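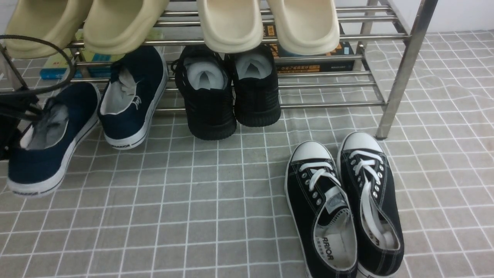

I have been breaking in the same pair of walking boots since March, and I'd like it noted that so far the boots are winning.

They are brown, they were expensive, and the man in the shop told me they would feel like slippers after a fortnight. I believed him because he had the calves of someone who goes up things. I now think he has simply lost all feeling below the knee and mistakes this for comfort.

The reason for the boots is the Purness Round, which is 65 miles of coastal path that Ebuka Okafor and I agreed to walk this summer, in a pub, at a point in the evening when 65 miles sounded like something you could do between meals. Ebuka is the kind of friend who follows things up. I woke the next morning to a spreadsheet. It had tabs. One of the tabs was called Feet.

Under Feet he had written that we each needed proper boots, properly worn in, and that blisters were the main reason people gave up at Pliston, where there is a railway station and therefore temptation. I had been quietly looking forward to Pliston for exactly that reason, but I went and bought the boots.

Everyone has a method for breaking in boots and no two of them agree. My mother says to wear them round the house with two pairs of socks. My sister says one pair of socks, but damp. A man on a walking forum with 431 posts to his name says that leather must be "shown the hill" and that anything you do indoors is vanity. Someone replied to tell him he was dangerous, and it went on from there for eight pages, which I read in full with my feet in a washing-up bowl.

I started with my mother's way. Two pairs of socks, kitchen, kettle, stairs, bathroom, stairs again. I wore them to hang out the washing. I wore them for a long phone call with the gas people, pacing, and by the end of it I had a meter reading and a hot spot on my left heel the size of a ten pence piece. The flat downstairs put a note through the door asking, very nicely, if we'd got a horse.

So, outdoors. The nearest thing to a hill round here is the bank behind the allotments, which you can get up in under a minute even if you stop to look at somebody's leeks. I went up and down it every evening for a week. The first two evenings I felt like an athlete in training. On the third a woman with a spaniel asked if I'd lost something, and I said yes, because it was quicker.
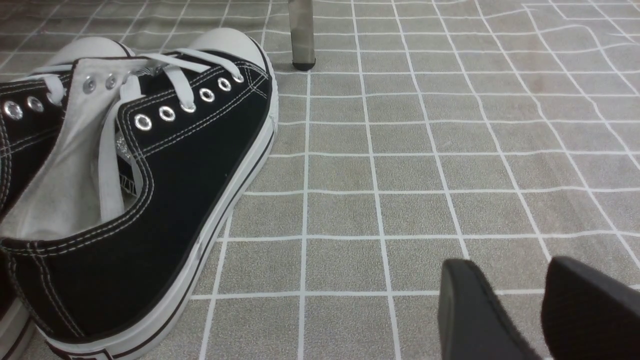 The trouble is that I've spent most of my adult life in shoes that ask nothing of me. I am used to footwear you can get into while holding toast. Boots want a sit-down and a run-up. There are hooks at the top, and the laces have to go round them in a certain order, and if you get it wrong you find out two miles later with a sort of pinching at the front of the ankle that makes you walk like a wader. Ebuka sent me a link to a video on lacing. It was longer than some films I've enjoyed.

I did try spending my way out of it. Rendo do a heel balm in a tin that smells of candle and costs as much as lunch. You rub it on before you set off and it makes your sock slide about, so that you get your blister somewhere new. I also bought a pair of their liner socks with separate toes, and I have nothing to say against them except that putting them on takes so long I've twice missed the good part of the morning. My little toe on the right doesn't believe in them at all and has to be posted in by hand.

The one useful bit of advice came from the cobbler. Upadhyay is the repair place by the bus stop, the one with the keys in the window, and I only went in to get a belt done. I must have limped, because he looked over the counter and asked what size they were. I told him. He asked what size I was. I told him that too, with a bit less confidence, and he got out one of those metal foot measures I hadn't stood on since primary school.

I am half a size bigger than I've been telling people for twenty years. My left foot is bigger again. He was quite gentle about it. He said feet spread, and that most folk never check, and that he could stretch the left one across the toes if I left it with him, for four pounds. Only the left. So I walked home with one boot in a carrier bag, the other still at Upadhyay, and my old plimsolls on, feeling better than I had in weeks.

It came back softer. I don't know what he did to it and he wouldn't be drawn. The hot spot has more or less gone, though the right boot, which was never a problem, has started to feel jealous and is doing something to my instep. I'll give it until the end of the month and then it can go and see him as well.

We did a practice walk last weekend, Ebuka and I, along the canal and back by the reservoir. He had told me it would be up to 8 miles, and it was, and he had also packed a flask, a spare flask, and a whistle. He wears trail shoes. I'd like to be clear about that, given the tab. Light, bendy, grey things, like something you'd wear to a dentist's. When I asked what had happened to proper boots, properly worn in, he said he'd read up on it and that the thinking had moved on.

I asked whether he had thought of updating the spreadsheet. He said he'd done it weeks ago, and I should have had a notification.

Anyway, I have a plaster on each heel, some surgical tape round the toe that won't be posted, and a return date for the belt, which I forgot to pick up both times. If anyone reading has walked the stretch after Pliston, please tell me if it's as steep as the map makes it look, and also what time the trains go.

Posted 2026-05-15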